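Home | Opinion | Work | Archive | Contact

Who Folds the Towels Now?

By Gemma Caputo

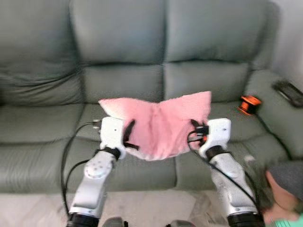
Two arms, one pink towel

So the arms can hold a towel. Two grippers, one pink towel pulled out between them in front of a sofa, and a person crouched down low next to it. I keep looking at the person.

I did laundry and rooms at the Damance for years. Towels were the good part of the shift. You sat, you talked, your back got a rest. Take the towels away and what's left? Tubs. Mattresses. The heavy stuff, all day.

Management says the robot "frees us up." For what — more rooms? Fenna Kramer has been there longer than me and she was told 2 more rooms a shift, same pay. Nobody asked her which job she'd hand over. She'd of said the mattresses.

I'm not against the thing. Kristof Van Leeuwen got moved from the laundry to minding the arms and he likes it fine. But minding is work too. Kneeling on tile, watching cables, starting over. It needs a job title and a wage, and so far it has niether.

What I'd want before September: put the new duties in writing. Let the people on the floor pick what gets automated first. Pay the minders. Keep some sitting-down work in every shift — really, that one matters most to me.

Kristof's still on laundry rate, last I heard.

Related
Serena Fontana: My Shift at the Tiltel Front Desk
Nolow Cuts Its Night Crew
Letters, 25th April

Contact us | Copyright Tai Opinion Pages | Back to top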